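**Notebook, Silmont bench, December, 2 pm**

Good session today! Finally sat down with the Detuldale handling rules and went through them against what we do at the bench, with the hand-held gripper out and the usual tabletop stuff.

Rule 2 is pad condition. The wording is "replace when worn", and that's too loose for me. Worn how? I'd like it to say: any lifted edge, any flap, any tear, swap the pad before the next set and write it on the log sheet. A ragged edge and wire mesh are a bad mix, so mesh items should be the first thing we stop doing when a pad starts to go.
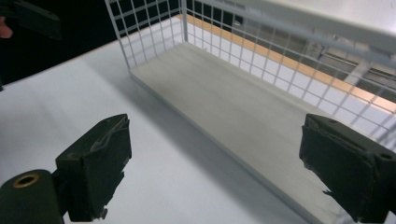
*Open fingers, white mesh basket. Frayed padding on both.*

Put in a request for new padding in the same dark green (Taheri had it last time, 28 to a pack). Old pads go in an envelope with the date they came off. I really want to see how long a set lasts once we're tracking it properly.

Rule 5 is the one I like best: start each approach with the fingers fully open and clear table between them. Simple, easy to teach, and it makes the starts comparable from one person to the next. Where it gets interesting is clear plastic. The Drarimska draft treats see-through items as their own class with a slower approach, and I think we should pinch that idea wholesale. Coloured trim on a lid helps, but it only gives you the rim, and you still have to judge the side wall. 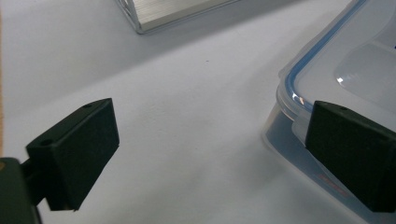 *Clear container with blue seal, right finger close in at the corner. Gap open.*

Also want a line about neighbours: anything metal or shiny on the table gets named in the notes, even if it isn't the target.

To do
- rewrite rule 2 with the pad wording above
- add clear plastic class, try it on 15 approaches and compare notes
- ask whether Silmont and Detuldale can share one log sheet (please!)
- check the finger screws while the pads are off

Draft goes on the shared drive tonight, scribble all over it.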